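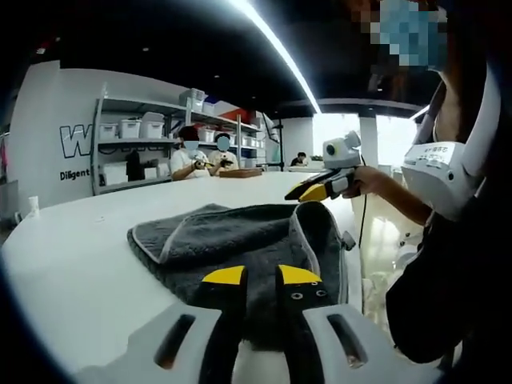 Five Questions About Bread, and a Few More About Butter

The baker behind the Jurnier stall in Clanddale has been making laminated dough for 17 years and would rather talk about flour than about herself. She asked that the piece leave her name out, on the grounds that the regulars know it already and the rest can ask at the counter.

We met on Tue 8 December, after her morning bake, in the back room she uses for weighing and wrapping. The ovens were off and she had a mug of coffee that she kept putting down and forgetting.

She started out with layer cakes. A cousin needed a birthday cake, then a neighbor did, and before long she was baking at home four nights a week and delivering out of the back of a station wagon. "I liked the baking and hated the delivering," she said. "Buttercream in July, on those roads. I had one top tier slide right off on the hill down to Tresudby. I put it back and turned the bad side to the wall."

Croissants came later. She took a short course at Van Acker, a baking school two hours north, expecting to learn a few fancy things to sell alongside the cakes. She came home with a notebook and no interest in cakes.

"The first week home I made 50 croissants and threw out most of them," she said. "The butter had broken up inside the dough. You could see it in lumps when you cut them. They tasted fine, if you like a greasy dinner roll."

I asked what had gone wrong. She said the butter had been too cold, which surprised me, as every recipe I have tried warns about it getting warm.

"Both will ruin it. If the butter's too hard it cracks when you roll, and then you've got pieces of butter with gaps between them. Too soft and it goes into the dough and you've made brioche, more or less. It has to bend. I take the block out and try to fold over a corner. If the corner snaps off, I wait five minutes and try it again."

She does three single folds and rests the dough in the refrigerator for an hour after each one. In summer she sometimes stops after the second fold and leaves it overnight. She has tried a double fold followed by a single, and says the customers couldn't tell the difference but she could.

Her flour comes from a small mill outside Tresudby, and she buys it by the sack. She has tried stronger flours, the kind sold for bagels, and found that the dough fought her. "You roll it out and it pulls itself back. You end up leaning on it, and then you've squashed your layers." For home bakers she suggests ordinary all-purpose flour for a first try, maybe with a little bread flour mixed in.

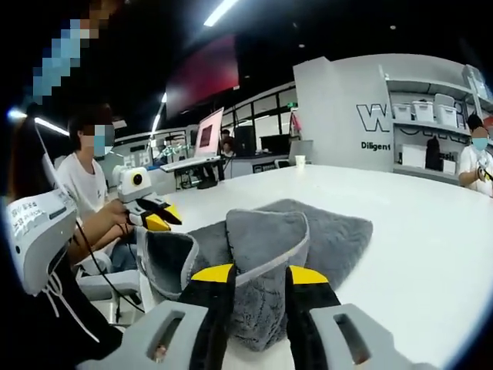 The question she gets most often at the stall is about freezing. People buy a dozen on Saturday and want to know if they will keep. Her answer is that baked croissants freeze well for two or three weeks if they are wrapped the day they are bought, and that they should go straight from the freezer into a medium oven.

"Don't microwave them," she said. "I can't stop anybody, but don't."

Shaped and unbaked is another matter. She freezes some of her own that way in the run-up to the holidays, and she uses a bit more yeast in those batches. They go into the refrigerator the night before and then sit out on the counter in the morning until they wobble when the tray is nudged. That can take three hours in a cool kitchen. She said most of the complaints she hears about home croissants come down to this step. People get hungry, or the recipe says ninety minutes and they believe it, and the butter runs out all over the tray.

"If there's a puddle of butter on the tray, they went in early. Nine times out of ten. The tenth time the room was too hot and the butter melted before it ever saw the oven."

December is her busiest month. Last year the stall took 551 orders for the holidays, nearly all of them for the same two things: plain croissants and a braided almond loaf that she only makes at this time of year. The almond loaf began as a way to use up trimmings. She lays the scraps of dough flat, without balling them up, spreads them with almond paste, and braids the strips. It is baked in a loaf pan and brushed with syrup while it is still hot.

I asked for the recipe. She gave me the filling, which is equal weights of ground almonds, sugar, and soft butter, with one egg for every cup or so of almonds, a pinch of salt, and the grated rind of an orange. She would not give me the syrup. "There's not much to it," she said, "but it's the only secret I've got."

She still makes one cake a year, for her mother. It is a plain yellow cake with chocolate frosting, from the recipe on the back of an index card that has gone brown along one side. She made it in two layers for years and now makes it in a sheet pan, which her mother prefers because it is easier to cut.

We got to talking about equipment. She owns a sheeter now, bought secondhand, but for the first six years she rolled everything with a pin. She thinks anyone starting out should do the same. The pin she likes is a straight one with no handles, long enough that the ends don't leave marks in the dough. She also has strong feelings about rulers. "Get a metal one and keep it in the kitchen. Everybody guesses. They guess the triangles and then they wonder why half of them are burned and the other half are raw in the middle."

Hers are cut nine inches long and a little over three wide at the base. She makes a small notch in the base, stretches the point gently, and rolls without pressing down. The tip goes underneath, so that it doesn't lift in the oven.

For egg wash she uses a whole egg with a spoonful of milk, beaten and strained, and puts it on twice – once when the croissants are shaped and again right before baking. She keeps the brush off the cut sides. Egg on the cut edge glues the layers together, she said, and it is the first thing she looks at in other people's bakeries.

Did she look at other people's bakeries a lot?

"All the time. I buy one plain croissant and eat it in the car. I'm covered in flakes before I get home."

The price of butter has changed how she works more than anything else in the past few years. She raised her prices once, last spring, and expected to lose customers. Some of the Saturday regulars went from six to four. She has also dropped the chocolate croissant on weekdays, and the ham and cheese is gone for good. She does not miss the ham and cheese, which had to be baked on its own tray and made the whole oven smell.

There are no plans for a shop. She was offered the lease on one in Clanddale two years ago and turned it down after working out how many croissants she would have to sell on a wet Wednesday. The stall runs three mornings a week, and the remaining days are for dough, deliveries to two cafes, and sleep. She goes to bed at eight – earlier in December – and gets up at two.

Before I left she wanted to go back to the butter, because she felt she had been too hard on people who try this at home. The first batch will probably be bad, she said, and the second will be a bit better. Her advice is to make a half batch on a cool day, and to write down the temperature of the room and how long each rest took. She still has her own notebook from the first winter. Most of the pages are stuck together.

Holiday orders for the almond loaf are taken at the stall only, and close when the list is full.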